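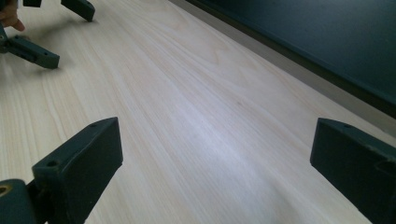
A smooth, light-toned wooden surface with fine, straight grain. Glare partly veils the figure near the center.

Blond wood finish

Blond wood finish is a general name in furniture making for a pale surface treatment that leaves the natural color of a light wood largely unchanged. The term covers clear coatings on naturally pale species and, in looser use, bleached or lightly pigmented coatings on darker ones. It is applied to tabletops, desks, shelving, cabinet doors and flooring. In trade catalogs the same finish may be listed as natural, light, clear or blond, and the words are not used consistently.

Terminology

In the strict sense, a blond finish is one in which no stain is applied and the coating itself adds little color. A bleached finish is produced by removing color from the wood before coating. A pickled or limed finish is produced by working a white pigment into the open pores. All three can look alike from a distance. Up close, a limed surface shows white lines in the grain, while a clear-coated surface shows grain lines darker than the wood between them.

The word "blond" refers to color only and does not identify a species. Maple, birch, ash, beech and several pines are all sold under the name, as are printed and engineered surfaces that reproduce the look of these woods.

Grain and figure

The visible pattern on a pale board comes mainly from the contrast between early and late growth in each annual ring. On quarter-sawn faces, the rings meet the surface at a steep angle and appear as narrow, nearly parallel streaks. On flat-sawn faces they appear as wider arches. Boards cut between these two positions commonly show straight lines that bend gently over part of their length, following a slight curve in the trunk.

Color within a single face is rarely uniform. Beige and light brown streaks are common, and some grain lines take on a warmer honey tone. Small pin knots and mineral specks stand out more on pale wood than on dark, and most grading rules for clear stock limit their size and spacing. In the Lirdale grades, used by a group of regional mills, a speck is ignored if it cannot be felt with a fingernail after sanding.

Coatings

Water-based acrylic and polyurethane coatings are the usual choice for pale surfaces, as they dry nearly colorless. Oil-based varnish has an amber cast at the time of application and darkens further with age. Shellac is sold in several shades, of which only the most refined is suitable. Hard wax oils deepen the color slightly unless they contain a small amount of white pigment.

A typical schedule for a work surface is as follows. The board is sanded through successive grits, dust is removed, and a first thin coat is applied along the grain. Water-based products raise the fibers, so the first coat is sanded lightly when dry. Two or three further coats follow. Steda, a maker of shop furniture, specified four coats on the tops of its Irkura desk line and three on the shelves of the same series.

Sheen and glare

Sheen is commonly measured with a gloss meter, which compares light reflected from the surface with light reflected from a polished black glass standard. For most wood coatings the reading is taken at an angle of 60 degrees. Matte, satin, semi-gloss and gloss are the usual commercial grades, but the limits between them differ from one manufacturer to another.

On a smooth finish, a lamp or window produces a bright patch in which the wood looks washed out. The patch takes its tint from the light source and can appear bluish white under daylight, even where the wood beneath is warm in color. Grain often remains visible through it at reduced contrast. Lower sheen spreads the reflection over a larger area and reduces its peak brightness. For this reason satin and matte coatings are preferred for reading desks and drafting tables – gloss is more often kept for cabinet fronts and display pieces.

Aging

Pale woods change color on exposure to light. Maple and birch turn yellow, while pine moves toward orange. The change is fastest in the first months and is caused by the action of ultraviolet and visible light on lignin. Coatings with ultraviolet absorbers slow the process but do not stop it. Objects left in one place on a new surface can leave a lighter outline, which usually fades once the area is uncovered.

In a display test carried out by the Eskildsen workshop, uncoated and coated birch panels were exposed to lamp light for 2,000 hours, with readings taken at 800 hours and at the end. The workshop's report, dated May 21, 2022, found that most of the color shift in the uncoated panels had taken place by the first reading.

Care

Routine cleaning is done with a soft cloth, slightly damp, followed by a dry one. Abrasive pads raise the sheen of a matte coating and leave visible scratches in a gloss one. Ammonia-based cleaners can soften some water-based films. Spills of coffee, ink or red wine should be wiped up promptly – once the coating is worn through, a stain in pale wood is difficult to remove without sanding and recoating the whole face.

See also

Liming
Quarter sawing
Specular reflection
Wood bleaching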